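From: Nana Ayaaba
To: Fanell users and integrators list
Subject: Re: Wrist segmentation and the label confidence gate in the February branch

Dear colleagues,

On behalf of the perception working group I wish to respond to the message below, which raises two matters requiring a decision before the February branch is merged.

Kofi Gbeho wrote:
> The Skistby planner is still rejecting grasps on the kitchen set
> when the printed label is partly covered by a finger. The mask is
> fine. The class score drops under the gate and the object is
> republished as unknown, at which point Gerimar discards the held
> state and asks for a new scan. Of the 3,537 wrist images in the
> current replay set I have 58 that end this way. Could we lower the
> gate, or should the text branch be switched off for held objects?
> Secondly, is the overhead camera meant to be authoritative for
> object pose, or only for the initial list?
> Kofi

The working group has reviewed the 58 cases. Our position on each matter is set out under the corresponding item.

1. Label confidence for held objects

The text branch was designed for unobstructed labels. Once an object is between the fingers, that assumption no longer applies. On the felt ketchup bottle, the left finger covers the beginning of both product words, and the recognizer is left with "OMATO" and "TCHUP". Neither string is in the dictionary, and the resulting penalty is applied to the whole object, even though the brand name and the colour both support the correct class. Fibres along the edge of the felt also affect the contour score, but only slightly.
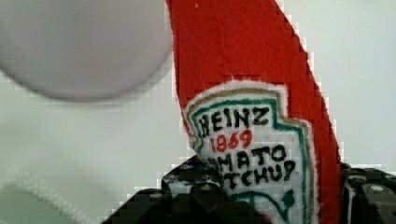

2. Proposed change to the gate

We do not support lowering the gate globally. Doing so would readmit the false matches that led to its introduction. We propose the following behaviour instead:

– While the gripper state is "holding", the object retains the class assigned at the time of the grasp.
– Text evidence may raise the score of a held object but may not reduce it.
– Characters adjoining the finger mask are treated as missing and are matched by suffix.
– A held object may be republished as unknown only after 3 consecutive contradictory results from the colour and contour branches.

Dzifa Boateng has prepared the patch against the Adjei message definitions. It adds one optional field and should not require integrators to rebuild their own nodes, although anyone who parses the status message by position will need to check their code.

3. Authority of the overhead camera

The overhead view is authoritative for the initial object list and for support relations. It is not authoritative for the pose of anything held. This was stated in the earlier interface note, but the wording was ambiguous and we accept that it has caused confusion.

Support relations deserve particular attention. In the kitchen layout a ketchup bottle may be lying on the toaster oven, with its cap extending past the oven's edge. A planner that places every item on the table plane will compute an approach height that is too low. Integrators should read the "supported_by" field before requesting an approach. The holes in the table surface must also be included in the static mask; Fares Kanaan reports that the two dark openings on the left were being returned as dark bowls under the default settings.

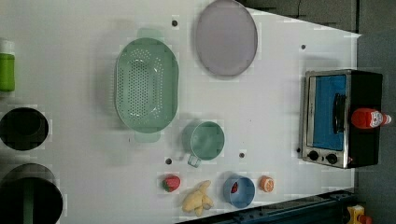 Kitchen layout, overhead view. The bottle on the oven is the support-relation case discussed in item 3.

4. Replay testing

Clem Te Moana has asked that every site run the replay set before commenting on the patch. Please leave the planner timeout at 2,000 ms so that results can be compared between sites. Logs should be attached in compressed form and should include the gripper state topic, which was absent from several of the earlier submissions.

Objections to item 2 should be sent to this list and not to individual maintainers. Questions about the static mask may be directed to Fares.

Yours sincerely,

Nana Ayaaba
for the Fanell perception working group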